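搜索 请输入关键词 搜索

Derkimari积木与斜壁箱循环使用项目
中期进展报告
提交:Fuentealba基金会项目部
2020年11月3日

这一阶段的进展比我们年初写计划时想的要快,写这份报告的时候大家心情都很好,先把这句话放在前面。原定放到下半段才做的整理和试摆,现在已经做了大半,Hivermont活动室里的几张桌子也终于能按活动内容固定下来,不必每次开场前重新搬一遍。下面按工作内容分开写,经费部分仍用附表,这里只说和附表有关的几处变动。

一、积木的整理

接手的时候,所有积木混在几只深纸箱里,大小、颜色都不分,底下还压着旧拼图和断掉的卡扣。我们最先做的是按颜色分开,后来发现光按颜色分还不够,因为同一种颜色里也有好几种长度,孩子们拿到手里拼不齐,搭到一半就要回头找。于是又按长度分了一遍。长条的红色块最受欢迎,搭桥、搭围墙都用得上,所以单独放一只箱子,取用和归还都走这一只,别的颜色不往里放。

清洗用的是温水和中性皂液,洗完在架子上晾过夜。有些块的边缘磨得发毛,我们用细砂纸顺了一遍,手感好多了。磨损太厉害、棱角已经起刺的没有再放回去,单独装袋登记,等年底盘点时一起报。到目前为止,已登记可用的积木是200块,计划书里写的第一阶段目标就是这个数,达到了,真是很高兴!

登记表也改过一次。原来的表要写编号、颜色、长度、状况、经手人,一行字密密麻麻,填的人嫌慢,漏填很多。现在的表只留颜色、长度和状况,状况一栏用“好”“可用”“待修”,填起来快,后面查起来也清楚。旧表的内容已经全部抄进新表,原件保留在Hivermont的柜子里,需要时可以调阅。

二、斜壁箱的试用

计划书里提到的灰色斜壁箱,这一阶段是重点。箱子敞口,四壁向里收,像一个浅浅的漏斗,积木放进去以后会往底面上聚,伸手拿的时候不用去抠角落。刚开始我们担心斜面占地方,摆上桌子以后发现完全可以接受,普通的活动桌放得下,旁边还留得出搭东西的地方。

试用下来,最明显的好处是归还变快了。以前用直壁纸箱,孩子们总要把积木码整齐才觉得“放好了”,码到最后就开始争谁的位置。斜壁箱不需要码,从上面放进去就行,收拾时间缩短了很多,而且收拾的时候大家都愿意动手,这一点让我们特别惊喜(原计划里根本没敢写)。

问题也有,主要在底面和壁上。灰色的表面很容易看出擦痕和灰尘,尤其是后壁的下半截。我们试过干布、湿布和软毛刷,软毛刷先扫、湿布再擦的效果最好。底面的擦痕不影响使用,暂时不处理。壁上凡是看着像裂纹的地方,都列进了检查单,下一次保养时用手摸一遍,能摸出缝的再修补,只是表面印子的就划掉。 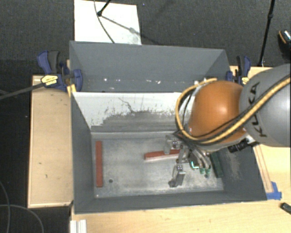 Eulalia Quezada在读过第二部分的初稿后来信说,她最关心的是箱子里一次放多少积木合适:放得太满,斜壁的好处就没有了,最上面一层会堆到箱口,孩子们照样要翻;她建议每一轮活动只放当场要用的,其余留在架子上,由带活动的人中途添。她还问,能不能让红色长条块在两种活动之间共用,省得每次分装。

这两条意见都很有用,我们已经按第一条改了做法。现在每轮开始时箱子里放得很少,看得见箱底,孩子们挑起来反而更专心,也更愿意把用不着的放回去。第二条还在试。共用本身不难,难在两场活动挨得近的时候,前一场的积木来不及检查就要给下一场用。我们的想法是在两场之间留出一小段整理时间,先看看实际效果,再决定要不要写进活动手册。

三、桌面与房间布置

Hivermont活动室原来的桌子高低不齐,积木箱放上去有的太高,有的又太低。我们从Hundlow调来一批浅色木桌,桌面平整,高度一致,擦洗也方便。浅色桌面还有一个没想到的好处:掉在桌上的小块一眼就能看见,收拾完扫一眼就知道有没有落下的。桌脚加了毡垫,拖动时声音小了,隔壁阅读角的意见也少了。

房间里的动线也跟着调整。进门先是挂衣服和换鞋的地方,再往里是拿积木的桌子,最里面铺了垫子,给想在地上搭大件的孩子用。架子靠墙放,最常用的颜色放在中间一层,较重的整箱放在底层。墙上的标签起初用文字,后来换成色块,年纪小的孩子也能自己找,效果非常好,已经有家长来问能不能把同样的标签带回家用。我们把标签的底稿整理出来,放在借阅台上供大家自取。

灯光方面,原先的顶灯在桌面上投下很深的影子,箱子里面总有一侧看不清。换了位置更靠前的灯以后,底面亮了不少,检查的时候也省力。这笔支出原本没有单列,从布置费里出,附表已注明,请项目部确认是否可以这样归类。

四、活动情况

本阶段固定开展的活动有3种:自由搭建、照图搭建、合作搭桥。自由搭建参加的人最多,也最热闹,结束时的作品常常舍不得拆,我们就留到下一场开始前再收。照图搭建一开始反响平平,图纸印得太复杂,步骤又多。换成只给成品图、不给步骤以后,气氛一下子就起来了,有的孩子会拿着图转来转去看半天,再回来改自己搭的东西,真好看!

合作搭桥是我们最喜欢的一种。两边各从桌子一头往中间搭,中途不能换位置,只能说话商量。桥面大多用红色长条块,桥墩随意。桥在中间接不上的时候很多,接上的时候整间屋子都会叫起来。有几组后来自己想出先量好中间距离再动手的办法,并没有人教过。我们打算把这个过程写成一页活动说明,供其他场地参考。

五、需要说明的变动

原计划采购的分格收纳盘取消了,斜壁箱已经能满足桌面上的需要,架子上用原有的整理盒也够。省下来的部分建议转到积木补充上,主要补长条块,颜色以红色和黄色为先。另外,运费比预算高,原因是Hundlow的桌子分了2次送到,中间改过一次收货地点。单据都已附上。

清洁用品的消耗也高于预期。斜壁箱容易积灰,擦洗比计划里写的勤,软毛刷换得也快。我们已经改买可以换刷头的那种,后面应该能降下来,具体情况下次报告再写。

六、下一步

接下来到12月底,重点是把检查和保养做成固定的事。每场结束后由当场的人扫灰、看底面、收齐积木,登记表当场填完。待修的积木集中处理,修好的要经过另一个人看过才放回箱子。斜壁箱的保养安排在月末,检查单上列出的痕迹逐条核对,需要修补的拍照留底。

第二阶段我们希望把同样的做法带到Derkimari的另一处场地。那边房间小一些,桌子只能靠一面墙摆,箱子的朝向要重新试,架子也得换成窄的。场地方很热情,已经腾出柜子,还主动提出让我们先过去试摆一次。首批带过去6张桌面活动卡,都是在Hivermont用熟了的,孩子们一看就会。

需要项目部答复的事项:分格收纳盘的余款能否转作积木补充;灯具支出归入布置费是否合适;第二处场地的试摆能否在正式批复前进行。另外,活动手册的修订稿会随下一份报告一并寄出,其中“共用积木”一节目前空着,等试用有了结果再补。

附件:经费附表、积木登记表(新)、斜壁箱检查单、运费单据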